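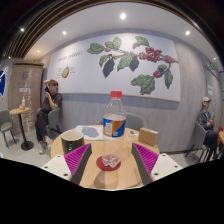
Round table at ours, bottle on its coaster

Rings on light wood cafe tables, how do I stop them coming back?

Posted by teatowel_tess

Hi all, quick one before we open. I look after the seating side at Lovden, small cafe, round light wood tables, grey chairs, big coffee plant mural along the wall. Tables came from Jostier, had them two years. Lovely to look at but they mark like mad. Cold bottle goes down, someone sits with it all morning, bottle gets picked up and theres a pale ring. Hot mugs do it as well, only whiter.

Have put red coasters out. They get used when they're right in front of people and not when they're not. Half the time I find them under the small plants or wedged under a wobbly leg.

What I've tried so far:

Wiping down more often. Bit better. Doesn't help if the bottle's been sat there since nine.

Hairdryer on low, worked on one ring, did nothing for the next.

A ring remover paste by Movport, smells of oranges. Took the ring off but left a shiny patch so now I have a shiny ring. Great.

I don't know what the finish is. Jostier say "lacquered" and thats all I can get from them. Owner doesn't want cloths on the tables and I agree, they're small and everything slides. Also people leave paper on them — flyers, printouts, whatever — and if the top's damp underneath it sticks and lifts off in bits. Had to pick half a map off one with my thumbnail in June.

So. Can I fix the marks without redoing the whole top, and is there anything I can put on after that'll last? Budget isn't huge. Was quoted 70 pounds a table by Tichý to strip and refinish, which I thought was fair but they need them away and I can't lose tables in the daytime.

Thanks in advance

sawdust_and_crumbs

Hiya. Did pub tables for years so have seen every ring going.

First thing, pale ring usually means the damp is in the finish and hasn't got to the wood. Good news. Dark ring or black = it's gone through, and thats a sanding job whatever anybody sells you.

For the pale ones. Clean the top properly first, warm water, tiny squirt of washing up liquid, wring the cloth right out. Dry it. Leave it overnight with nothing on. Quite a lot of rings fade on their own if you just let the table breathe, and in a cafe they never get the chance. Mug on, mug off, bottle on, wipe, bottle on.
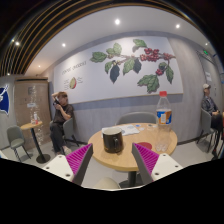
Then if it's still there in the morning try a dry cotton cloth and a warm iron, no steam, few seconds, lift, look, repeat. Keep it moving. Test underneath the table first, always, lacquer can go funny and you won't get that back.

Shiny patch from the paste — you've polished it, basically. You need to dull it down to match. Very fine wet and dry pad, I'd not go coarser than 400 and tbh go finer if you've got it, light hand, go with the grain, and do it over the whole top so it doesnt show as a spot. Round tops are a pain for this because you lose track of where you started. Bit of masking tape on the edge, work away from it.

After that, two thin coats of a hard water based varnish in satin. Thin! People slap it on. If you do it after closing the first coat will be dry by morning to the touch but I wouldn't put a hot mug on it. Do one table at a time and park it in the back till it's hard. Mark it somehow or someone will helpfully put it back out.

Don't wax over lacquer in a cafe. Looks nice for a week, then every warm mug leaves a print.

Coasters: bigger ones. Little ones sit under a bottle ok but a mug and a spoon and a phone all want the same spot. Cork backed so they don't skate. And put them out on the table at the start, two a side, not stacked in the middle, people treat a stack like an ornament.

teatowel_tess

Brilliant thank you, hadn't thought about leaving them bare overnight. We stack the chairs on top at close so they're never really bare. Will leave the chairs down and see. How long would you wait before letting it back out with the varnish on, a full week?

sawdust_and_crumbs

Week is good, longer if it's cold in the back. Press your thumbnail in somewhere out of the way, if it dents its not ready. And felt pads on the chairs if you do still stack them, the feet do as much damage as the drinks.

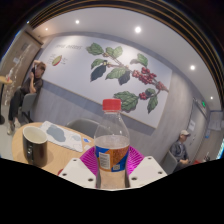

nonnas_airer

Can't agree with all that, sorry. If it's a cafe with tables in use all day you will be forever dulling and recoating. We gave up and let Tichý do ours, a pair at a time, they came for them after closing and had them back inside the week. Wasn't on the website, I just asked. So ask! 70 sounds right for small round ones.

They put something much tougher on than you can buy in a tin. Ours have had six months of iced drinks and kids and there's nothing on them. One scratch, which was keys.

For paper stuck down, bit of olive oil on it, leave it ten mins, rolls off with your finger. Then soapy cloth to get the oil up.

never_enough_mugs

mayonnaise on the ring overnight. my mum did it on the sideboard. no idea if it works on laquer

teatowel_tess

Not sure the owner would go for mayonnaise on the tables but noted. Rang Tichý at lunch, they'll do the evening pick up, so going with that for the worst ones and the iron for the rest. Will post back when the first ones are home.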